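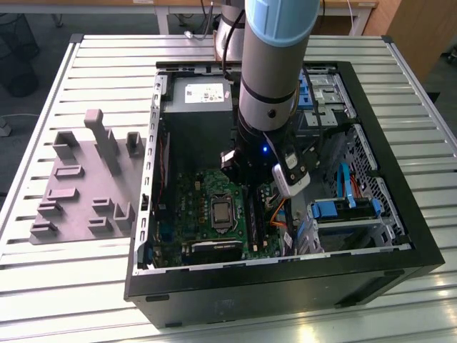

Ticket 3141

The ticket came down on Thursday with the tower already checked in. Customer: Peltovier, a seed warehouse on the north side. Fault: will not start. Instruction: do not replace anything without calling first. The last part had been underlined by hand, and whoever did it had pressed hard enough to mark the form underneath.

I read the notes from intake. The machine ran a program called Bollar, which printed the labels for the seed packets. Bollar had been written for the warehouse by a man who no longer worked there and did not return calls. It checked the hardware each time it opened. If it found a board or a processor it did not know, it closed again and gave no message. The customer had learned this the year before, when another shop swapped a part to be helpful and the warehouse lost a week of orders.

So the job was to find the fault and keep every part.

Procedure for this is plain. Pull the power cord. Hold the power button down to drain what is left. Lay the case flat, take off the side panel, ground yourself on bare metal. Write down where each cable goes before moving it. I have worked at Clurari long enough to do this without the sheet, but the sheet has to be filled in either way, and I filled it in.

The power supply tested fine. The drive tested fine on the other bench, where I made a copy of it and put the copy on the shelf with the ticket number on it. That left the memory, the processor and the board.

I called the warehouse at 2 in the afternoon. A woman answered. I told her the drive was good.

"Does that mean it works?" she said.

"It means the drive works."

She asked what came next. I said I would take out the processor, look at the contacts, and put it back. She asked if the machine would know. I said that a processor does not record having been removed. She was quiet for a while and I could hear a forklift backing up.

"He used to talk to it," she said. "The man who wrote the program. He told it good night."

There is no field on the sheet for this. I wrote down the time of the call.

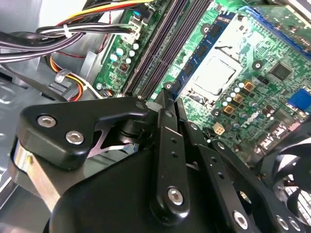
The socket on a board of this kind opens with a lever. You press the lever down, move it sideways to clear the hook, and let it rise. The frame lifts after it. The processor should come straight up with no tilt. Old paste is wiped off with alcohol and a lint-free cloth, working from the outside in. Then you look at the contacts under the lamp, from two directions, because a bent one can hide from the first.

None were bent. There was a hair across one corner of the socket. It was short and gray. I removed it with plastic tweezers and put it in a small parts bag, which I labeled 3141 and stapled to the ticket. We keep everything we take out of a machine until the customer signs. The rule was made for screws.

I do not claim the hair was the fault. Hair does not conduct well enough to matter. It could have held the corner up, though I doubt that too. On the sheet I wrote "foreign material removed, contacts clean, processor reseated."

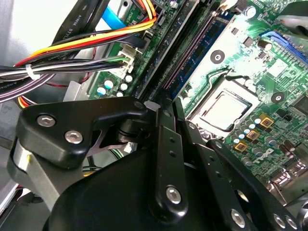
New paste, the size of a grain of rice. Heat sink down evenly, screws tightened in a cross pattern. Memory reseated until both clips closed. I connected the monitor and the spare keyboard from the Beltrán job and pressed the button.

It started. It asked for the date and time, and I gave them to it. Bollar opened by itself, looked at the hardware, and stayed open. It had a gray window with one box in it, and in the box was the last label anyone had set up: beans, pole type, lot 692, sow after last frost.

I let it run for 46 minutes under load. Temperatures held. I closed the program and chose Shut Down from the menu. A second window came up. It said GOOD NIGHT and had one button, marked REPLY.

I looked through the intake notes again. They did not mention a second window.

I called the warehouse. It rang until the recording came on, which gave the opening hours. It was after six. I hung up, sat down at the keyboard, and clicked the button. A cursor appeared. I typed two words and pressed Enter, and the machine turned itself off.

I entered the result as repaired, no parts used, and left the bag stapled where it was.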